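Inicio | Productos | Guías de montaje | Recambios | Contacto

Guía del mural adhesivo Banen - Capítulo 3: Colocación de las figuras

Si has llegado hasta aquí, la base azul ya está pintada y lo más pesado ha quedado atrás. Ahora toca lo más agradecido, que es ver cómo se va llenando la pared, así que pon algo de música y tómatelo con calma. El juego Banen trae 163 piezas entre nubes, estrellas y puntos, y con todas ellas se tarda casi 3 horas.

Antes de empezar

1. Deja secar la pintura hasta el día siguiente. Si usaste la base Plaller satinada, espera un día más, que es algo perezosa.
2. Pasa un paño seco por toda la superficie, rincones incluidos.
3. Extiende las láminas en el suelo y separa las nubes grandes de las piezas menudas.

PRECAUCIÓN: no coloques figuras a menos de 30 cm de un radiador o una estufa.

Colocación

4. Empieza siempre por la nube más grande. Preséntala con cinta de carrocero, aléjate unos pasos y mírala desde la puerta - te sorprenderá lo distinta que se ve.
5. Retira solo una esquina del papel protector, apoya la figura y ve alisando desde el centro con la espátula Arberg, sin prisa.
6. Reparte después las estrellas, dejando huecos desiguales entre ellas. Un cielo demasiado ordenado parece papel pintado.
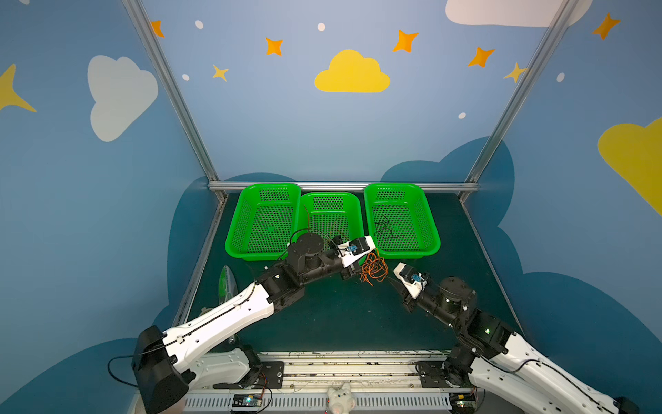
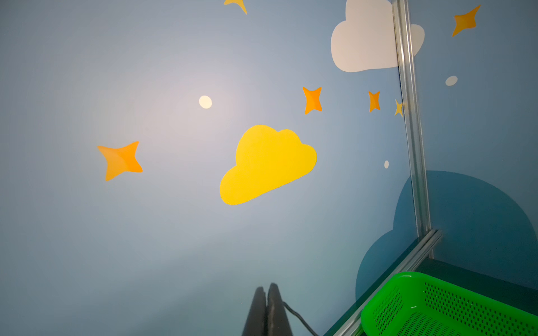
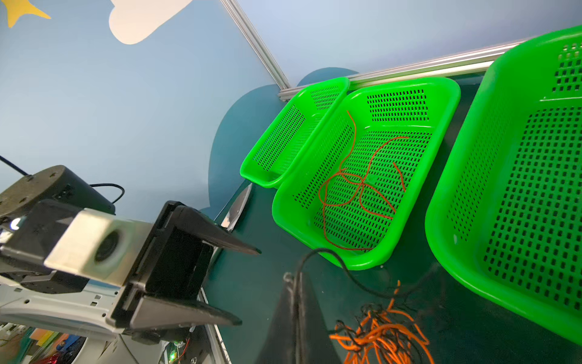
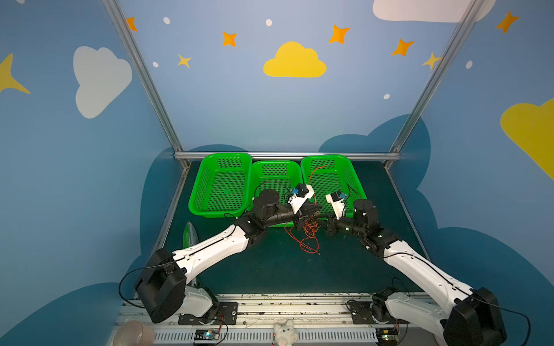 Fig. 2. Nubes y estrellas sobre fondo azul.

7. Guarda los puntos pequeños para el final y úsalos para animar las zonas que hayan quedado sosas.

NOTA: si aparece una burbuja, pínchala con un alfiler fino y empuja el aire con la yema del dedo. Si la figura ha quedado torcida, dispones de unos minutos para despegarla y volver a intentarlo, siempre tirando muy despacio y en paralelo a la pared.

Limpieza

8. Durante la primera semana, nada de agua. Pasado ese tiempo, basta una bayeta húmeda con una gota de jabón Unnithan, sin frotar los bordes.

Las piezas sobrantes se conservan bien en su sobre, en plano y lejos del sol.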